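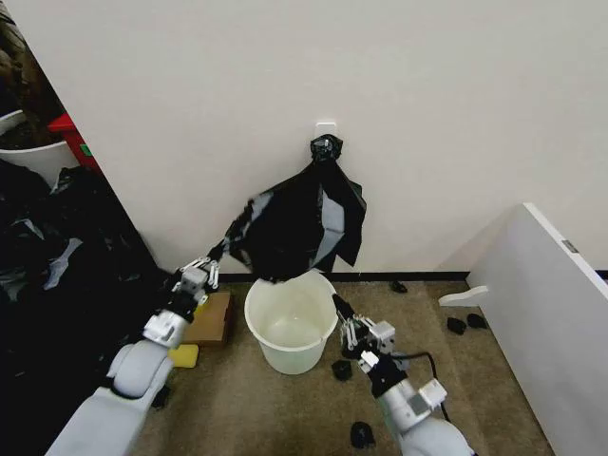

Household Chores Project: progress report to the Plodau Fund

Reporting month: November 2020
Prepared by: Anouk Vermeulen, Joruvthorpe workshop

1. Where the money went

The short version for anyone reading this on a phone: the robot can't yet be left alone with the housework. It can be left with a garbage bag and a bucket, provided one of us is in the room and in a patient mood.

We asked for two chores in the August plan, folding tea towels and lining a bin. Towels are parked. The Bresberg people had a go at them before us and kindly sent their notes, which run to 700 lines and contain the word "crumple" more than I would have liked. All our hours since August have gone to the bin.

2. Lining the bin

A bag is a nasty thing to hand a machine. It has no fixed shape, it's shiny, it's black on black wherever it folds, and its edge wanders off the moment you let go. Most of us do this job while thinking about supper. The arms need to find the edge, pinch it, pull the mouth wide and bring it over the rim, and every one of those steps has its own way of going wrong. 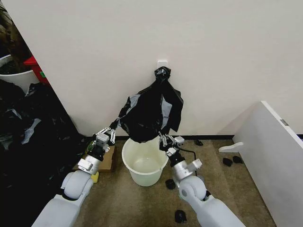 Both grippers on the bag, with the bucket below.

Hanging the bag from a wall hook was Paterson's suggestion and I was rude about it at first. It does help. With the top held, the arms only have to argue with the bottom half. I'd ask the Fund to note that very few kitchens come with a bag already on a hook, so we're counting this as a training aid and not a result.

Pinching is now decent. Spreading is fair. Getting the plastic over the rim and keeping it there is still the sore point, and we've used up some 200 bags finding that out.

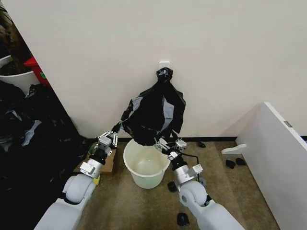 Speed is the other thing you'll ask about. A ten-year-old being paid in screen time would beat us comfortably, and would also complain less about the lighting. I don't think speed matters much at this stage and would sooner spend the winter on grip.

3. Next period

Try a stiffer bag and a wider bucket. Take the hook away, gradually. Reopen the towel question once I've finished the Bresberg notes.

4. Budget

On track, apart from the bags. We request permission to move the unspent towel money to consumables.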